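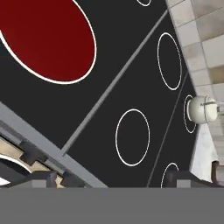 Wrist view in the simulated kitchen, with one burner red and the gripper open.

I look after the kitchen cell at Stokmont, both the bench arm and its simulated copy, and I think we check the wrong things after a gripper change. We run 1,000 simulated episodes overnight and read the score in the morning. The score was 88 in July with the wrist camera mounted 2 degrees off in the model file.

Nadège Joly found it by opening the wrist view and looking at where the fingertips sat. It took her about five minutes. The arm had been learning to reach for knobs through a camera that didn't match the one on the bench.

My view is that no batch should start until a person has looked at the wrist view and compared it with the real one. Rosine Lemaire would rather script the check. I'd accept a script later. For now, open the view, compare the fingertips, and write your initials in the cell log.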